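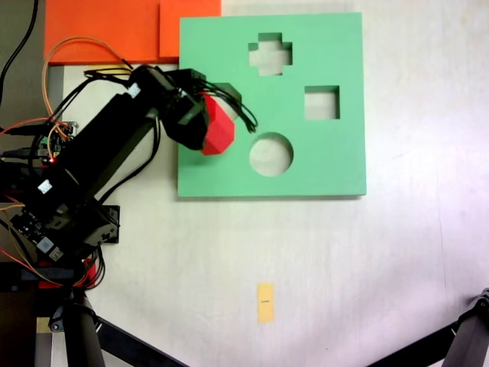 # Esent

Esent is the perception and planning stack we use for tabletop insertion and placing tasks on small hobby-class arms. This repository holds the code, the configs and a pointer to the episode set that goes with them. It is maintained by Iddrisu Mensah and Analyn Lacson at the Bernuvville bench.

Shares: 30 | Comments: 3

## What's in the repo

- `esent/perceive` - color segmentation, hole and block outline fitting
- `esent/plan` - grasp selection, approach and release poses
- `esent/control` - servo driver, joint limits, replay
- `tools/` - calibration, episode browser, export scripts

## The episode set

There are 2,843 episodes in the January release. Each one is a folder with a video file per view, a joint log and a small JSON file with the task name and the operator's pass/fail mark. Video is stored at 30 frames per second. Joint logs are written by a separate process, so use the timestamps to line the two up and don't match them by row number.

More than 300 episodes are marked as failed. We left them in. Filter on `outcome` if you only want the good ones.
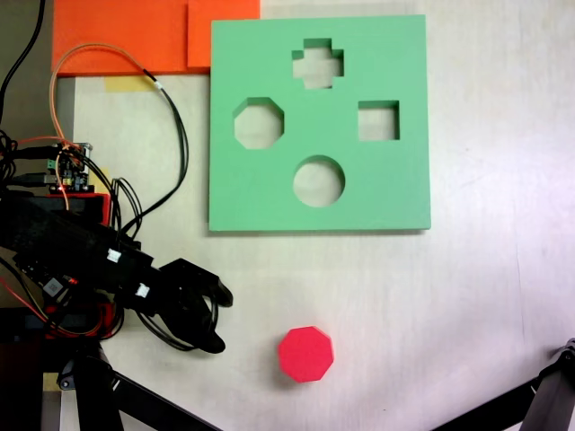

Red octagonal block on the table below the board, gripper open to its left.

## Perception

The shape task runs in two passes. The first finds the board by color and fits a polygon to each hole. The second finds the block and compares its outline with the holes it has found. The octagon and the circle are the pair that gets mixed up most, mainly when the block is partly covered by the fingers. Set `min_edge_px` higher if you see this. Rosalinda Padilla's branch replaces the outline fit with a small learned matcher, but it isn't merged and the configs here don't use it.

Dark cables crossing the board can split a hole into two regions. `merge_gap` handles most of these cases. It does not handle a cable lying right along an edge.

## Planning and control

The planner works in board coordinates and converts to joint angles at the last step. If the board moves, run `tools/find_board` again before you plan. The descent is straight down from a hover pose, and the hover height is set per task in `configs/tasks.yaml`.

Block placing on the raised green board uses the same planner with hole matching turned off. The target is a point on the board's top face, given by hand in the task file. 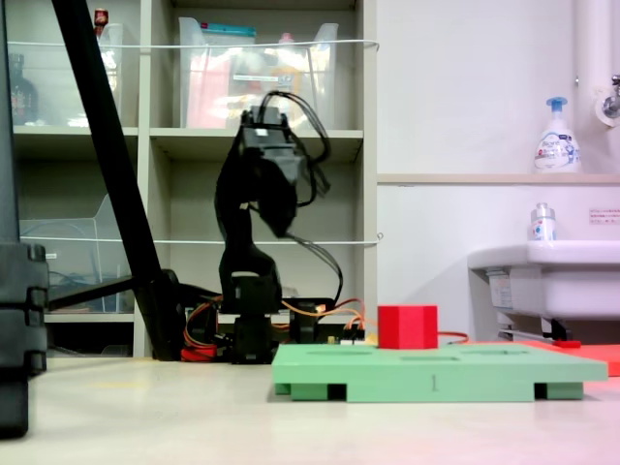 Replay sends logged joint angles back to the servos with no perception in the loop. Keep a hand near the power switch the first time you replay on a new arm - servo offsets differ from one unit to the next, and the limits in `control/limits.yaml` were measured on ours.

## Known problems

- `find_board` sometimes picks up orange foam if the white balance is off. Lock it before calibrating.
- The episode browser is slow on network drives. Copy the folder locally.
- Wrist angle in the oldest logs has the wrong sign. `tools/fix_wrist` corrects it in place, so keep a backup.

## Contact

Open an issue, or write to Analyn for anything to do with the episode set. Arnel Panganiban looks after the servo driver.

Related repositories

- Nunent: episode browser, standalone version
- Panasiuk: calibration targets for printing
- Esent configs for two-arm setups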